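Workshop notebook, Lodport, September
Sorting and hand-off cell, mint-green parts 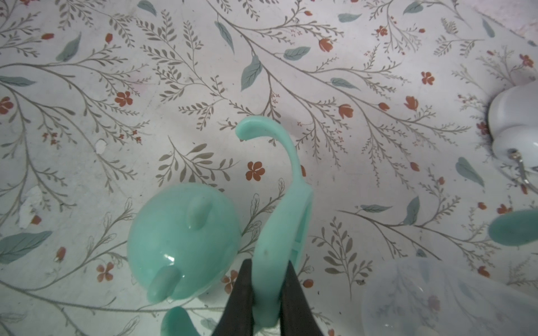

Start of the second week with the arm doing part of the sorting at bench two. Shearer job, same molded parts as before. Writing down what has changed for the people on the bench, as the Losau shop has asked for our notes before they set theirs up.

Before this, two people sorted by hand for the whole shift and swapped seats at lunch. Now one person sorts the awkward parts and the other looks after the arm. Looking after it means laying parts out so they don't overlap, clearing what it drops, and writing down every stop. The second job looked like the easy one on paper. Everyone who has done it says it is more tiring, since you can't let your mind wander and you can't get into a rhythm either. We now swap every 60 minutes and that has helped.

Stops this morning: 29 in the first run of 100 parts. Most were bad grips on the curved pieces. The part turns between the fingers when it is picked up too far from the heavy end. Moved the grip point lower and ran another 100. Stops went down to 16. Still too many to leave it alone, but the person beside it could at least finish a label sheet between calls.

Glossy parts are still a problem for the wrist camera. Turned off the lamp over the bench and used only the ceiling lights for the second run, so some of the improvement may be from that. Should have changed one thing at a time. Will do the lamp again tomorrow with the grip point left where it is.

Keep the patterned cover on the table for now. The plain gray mat from Stovthorpe is thinner and the fingers touched down hard on it twice. If we go to the gray mat later, the pick height has to be set again first.

Comments from the bench, as people gave them at break:
- Wrists feel better at the end of the day. Said by both of the people who had been sorting longest.
- Talking is harder. Sitting across from each other they used to talk all day, and the arm is now in the middle. Could turn the second chair to the short side of the table. Costs nothing, try it.
- The stop tone is too much like the oven timer in the next room. Changed it at 2:30 in the afternoon.
- People want to know if the count on the screen is being used to rate them. It isn't. It counts the arm's picks only, but the screen doesn't say so. Label to be added.
- One person asked to learn how to set the grip points. I would like at least two people on each shift to be able to do this, otherwise every new part waits for me.

On hours: no one's have been cut and the plan is to keep it that way through this job. The sorting time we save goes to final inspection, where we have been behind since the summer. That part needs training and I have not booked any yet. It is not fair to move people over and then expect them to pick it up by watching.

Output for the day was slightly lower than two people by hand - expected, with the changes and the stops. I don't want that figure sent to Losau without the rest of this page.

To do:
Lamp test, same grip point.
Move second chair.
Label on the count screen.
Ask Shearer if the curved part is going to change again before we save the settings.
Inspection training, get dates.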